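Second Use: Old Kitchen Tins Return to the Shelf

January 2024

The decorated tin was once among the most ordinary objects in the home. It held tea, flour, biscuits, buttons or cough drops, and when the contents were gone it was kept because it closed well. Many of these tins have outlived the kitchens they were bought for. They now appear at estate sales and in secondhand shops, often dented and without their lids, and a growing number of households are putting them back to work as planters, candle holders, desk storage and table decoration.

Interest among dealers has followed. Mernetti, a consignment house that handles domestic goods, gave tins their own section of the sales floor in 2000, having previously sold them by the box with mixed kitchenware. The section has been enlarged twice. Its December sale listed 178 lots of printed and embossed tins, most of them sold to buyers who described their purchase as being for use in the home. Serious collectors continue to look for complete sets with bright color and original lids. The decorating buyer is less particular and will often choose the piece with the most wear.

Wear is a matter of degree, however. Faded printing, small scratches and a soft brown edge along the seam are generally regarded as attractive. Flaking paint is another question. Older decorated metal may carry lead in its paint or solder, and tins of uncertain age should not be used to hold food or be placed where small children can handle them. A tin that sheds color when wiped with a damp cloth is best kept on a high shelf or sealed with a clear matte coating.

Cleaning should be done gently. Warm water with a little mild soap, applied with a soft cloth, will remove most kitchen grease. Abrasive pads will take the printing off with the dirt. The inside may be treated more firmly, and loose rust can be lifted with fine steel wool before the surface is dried in a barely warm oven. Paper labels should be kept away from water altogether and brushed with a dry, soft brush.

Planting is the most popular second use and the one that most often ends badly. A tin has no drainage, and a hole punched in the base will begin to rust at its edge within a season. The usual practice at Cosia, a garden and home shop that sells planted tins through the winter, is to leave the base whole and set a plastic nursery pot inside. The pot is lifted out for watering and returned once it has finished draining. A layer of gravel, 3 inches deep in the taller flour tins, raises the pot so that its rim sits just under the lip of the tin. Small ferns, thyme and forced bulbs are all suited to this treatment. Plants that need constantly moist soil are not.

Cut flowers call for a liner as well. A jam jar or straight drinking glass fits most tea tins and keeps water off the metal. Short stems look better than long ones, and a single kind of flower is usually enough where the tin itself carries a busy pattern.

Groups of tins deserve some thought before they are set out. The Śliwiński sample rooms, which are open to the public by appointment, display roughly 33 tins on one long dresser, arranged by color and with no attention to age or maker. Faded reds stand at one end and pass through mustard and cream to a run of dull greens. Lids are left off the taller pieces, several of which hold wooden spoons or rolled linen. The effect depends on open space between the groups, and the dresser would probably be improved by having fewer pieces on it.

Prices remain modest for single tins in fair condition. Lids add considerably to the cost, as do hinges that still work and printing that covers all sides. Buyers who intend to plant or fill a tin have little reason to pay for a lid and may do well to ask dealers about unmatched bases, which are often kept in a back room. Zolent, a maker of waxes and metal finishes for home use, offers a small repair kit containing a rust converter and a clear paste wax. One thin coat of wax, buffed by hand, is sufficient for a tin kept indoors. Tins placed on a porch should be brought in before the first frost, and any that have been standing on bare wood should be lifted now and then to check for rings.
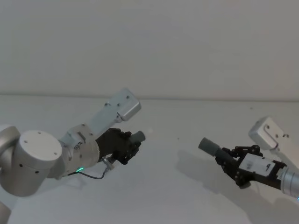 Two robot arms above a white tabletop.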